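How to Wash Wool Sweaters by Hand (and Get Them Dry Before Next Week)

Posted by Marloes Michiels, Dec 6, 2025

I shrank my favorite cardigan in October. It went in with the towels, came out sized for a toddler, and I stood in the laundry room holding it for a good long minute. So I went back to doing what my neighbor Elfriede Hollenstein taught me when I first moved to Proltdale, which is washing all my wool in the kitchen sink. A few of you asked for the full method after I mentioned it last time, so I wrote it all down.

What you need

A clean sink or a plastic tub
Wool wash, or plain baby shampoo if that's what you've got
Two big towels per sweater
A laundry basket or a bowl for carrying wet things
Somewhere flat for drying

Check the label first. If it says dry clean only, I usually try a hidden bit of the hem with a damp white cloth and see if any color comes off. If it does, I leave that one to the cleaners. I've gotten away with washing plenty of "dry clean" sweaters, but I wouldn't try it on anything with a lining or shoulder pads.

Step 1: Sort by color, then by how dirty

Darks in one pile, lights in another, and anything red all by itself. I mean it about the red! I start with the lightest, cleanest sweater and work down to the gardening one, and that way I can sometimes get two out of the same water. Turn everything inside out and button the cardigans so the fronts don't stretch.

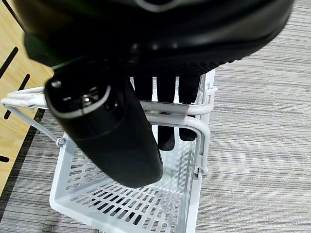
6 min read

Step 2: Fill the sink before the sweater goes in

Lukewarm water, the kind you'd give a baby a bath in. Put the soap in while the water runs and swish it with your hand. You need less than you think — a teaspoon does one sweater, and if you use more you'll be rinsing until dinner. I used to buy the Verhoeven wool wash and it's nice (smells a bit like cedar), but the baby shampoo works just as well on my things.

Keep in mind that it's the sudden change from warm to cold that gets you, along with the rubbing. Use the same temperature for washing and rinsing and you'll be fine.

Step 3: Soak and squeeze

Push the sweater under and press it gently a few times until it's soaked all the way through. Then walk away for 9 minutes. Elfriede's number, not mine, and she has a kitchen timer just for this. If the cuffs are grubby, put a drop of soap on them and press it through with your fingers. No scrubbing, no wringing, no swirling it around like you're making soup.

Step 4: Rinse

Let the water out with the sweater still in the sink, pushed to one side. Press out what you can, lift it with both hands underneath (a wet sweater held up by the shoulders will grow a whole extra size), and fill the sink again. Two rinses is normal for me. Three if I got excited with the shampoo.

Step 5: The towel roll

My favorite part! Lay the sweater on a towel, roll the two up together like a jelly roll, and kneel on it. Move along the roll and kneel again. Unroll, swap to the dry towel, and do it one more time. You can get so much water out this way that a thin sweater will dry overnight.

Step 6: Dry it flat

I have a Tunar mesh rack that sits over the bathtub, and before that I used a towel on top of the dryer, with the dryer off. Pat the sweater into shape, straighten the ribbing, and pull the sleeves out a little so they match. Flip it after half a day. Thick ones take me two days this time of year, sometimes longer if it's raining. Keep it away from the radiator and out of direct sun.

A few odds and ends

Pilling: do this once the sweater is completely dry. I use a fabric comb and go in one direction with the sweater flat on a table.

Smells: if a sweater just smells like last night's onions, hang it by an open window for a bit before you bother washing it. I only wash mine a few times a winter.

Storage: fold them, don't hang them. And put them away clean, as moths go straight for the food stains.

Superwash wool: it stretches more than regular wool when it's wet, so be extra careful lifting it. My Sondano pullover came out of the sink looking like a dress, and I had to pat it back into shape twice while it dried.

If you have a trick for getting candle wax out of mohair, please leave it in the comments. I've got a scarf waiting.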